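About Clurkida

Clurkida Ceilings
Home | Services | Panel Ceilings | Maintenance | About Us | Contact

Clurkida installs, repairs and refinishes large-format panel ceilings in commercial and institutional buildings. The office and shop are in Vovthorpe. We do not build walls, floors or partitions, and we subcontract electrical work to licensed electricians, who are named on the job sheet before work starts.

The company was set up by two ceiling installers who had spent most of their working lives on grid ceilings with small tiles. Their first contract under the Clurkida name was a reading room with a leaking roof and a stained ceiling. The roof was fixed by others. We replaced the panels, and the library later gave us the hallway and the staff rooms. Most of our work still arrives that way, one room at a time, from people responsible for the same building over many years. We now have 19 employees. Installers work in pairs and stay with a building until it is signed off.

What we work on

Large rectangular panels with narrow joints make up most of our installations. Compared with a small tile, a large panel gives fewer joints per room and a calmer surface. It also makes mistakes easier to see. If a joint wanders over the length of a room, people sitting underneath will find it. For that reason we set the joint lines from the center of the room outward and accept cut panels at all four walls, even where a full panel would fit on one side. Cut panels are never narrower than half a panel width unless the client has approved the layout drawing.

Joints are left open, filled or covered with a strip, depending on the system. An open joint reads as a thin dark line. It allows the panel to move with the seasons and lets us take a single panel down without disturbing its neighbors. Filled joints look cleaner in the first year. In buildings where the heat is turned down at night they tend to crack, and the crack is seldom straight. We will fill joints on request and will say in writing where we expect movement.

Finish is usually flat white or a pale gray-white. A matte surface hides small differences in level between adjoining panels, while a satin surface picks up every one of them when light comes in low across the ceiling. We keep a record of the paint batch used in each room so that a replacement panel can be matched. Aged paint is matched by eye against a panel taken from the room, in the room, and left overnight before it is approved.

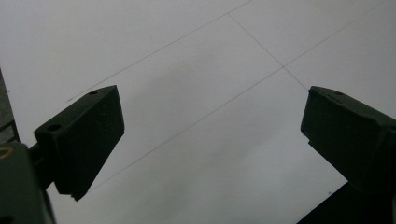 Poonam Rastogi would like this page to say more about what happens above the panels, and argues that clients ask about color for an hour and about access for a minute, then call two winters later when a valve has to be reached and the panel under it has been painted shut. The point is accepted, and the section below was added after that conversation.

Access and the space above

Before a layout is drawn we ask for the location of every valve, junction box, damper and cleanout above the ceiling line. If no drawing exists we make one. Each access point is assigned to a panel, and that panel is hung so that one person on a platform can lower it and a second person can carry it off. Access panels are marked on the plan only. We do not put stickers or dots on the face.

Painting over joints at access panels is the most common fault we are called out to correct. A painter works across the whole ceiling in one pass, the joint bridges, and the next person to lift the panel tears the edge. We leave a one-page painting note with the building office at handover. A copy is taped inside the electrical closet door where the client allows it.

Maintenance

Our maintenance records cover 1,179 rooms. The record for a room holds the layout, the panel supplier, the hanger spacing, the paint batch and the date of each visit. Clients can request a copy for any room in their own building at no charge. Records are kept when a contract ends, and a building that comes back to us after a gap does not have to be surveyed again from scratch.

A standard visit to a classroom or meeting room takes some 30 minutes. The technician checks the following:

Level across each joint
Panel edges at doors and vents
Hangers at every access panel
Discoloration, with its position noted on the plan
Gap at the walls

Discoloration is recorded before anything is done about it. A darker area on a pale ceiling may come from water, from air moving through a joint, from old smoke, or simply from the way the room is lit. We look at it under a work light and again with the work light off. Painting comes last, after the cause is known. Where we cannot establish a cause we write that down and come back in March, when the heating season is nearly over in this area and most slow leaks have shown themselves.

Goel

Goel is our hanger clip. It was drawn up in the Vovthorpe shop for a job with an uneven concrete slab, where the standard clips ran out of adjustment. The clip turns by hand and locks with a screw from below, so height can be corrected after the panel is up. We use it on our own installations and sell it to other installers by the box. The data sheet lists permitted panel weights and must be followed; the clip is not rated for light fixtures, projectors or anything else hung through the panel.

Trernholm

The Trernholm yard is where we store full panels, cut stock and salvaged material. Panels are kept flat, on bearers, under a roof. Salvaged panels are sorted by thickness and edge type and are offered first to the building they came from. Deliveries to Trernholm are accepted until 3 p.m. Please call the office before sending a truck, as the gate is too narrow for a long trailer and the driver will need the side entrance.

Working with us

Send a floor plan, the ceiling height and a short note on what is wrong or what is wanted. A site visit follows, and the quote lists labor, panels, hangers and disposal on separate lines. Furniture should be moved out by the client. If it has to stay, we cover it and work around it, and the extra time appears on the quote as its own line.

We have openings for installers from time to time. Experience with large panels is useful. Applicants spend a paid day with a crew before either side decides. Write to the Vovthorpe office and mention whether you hold a lift operator card.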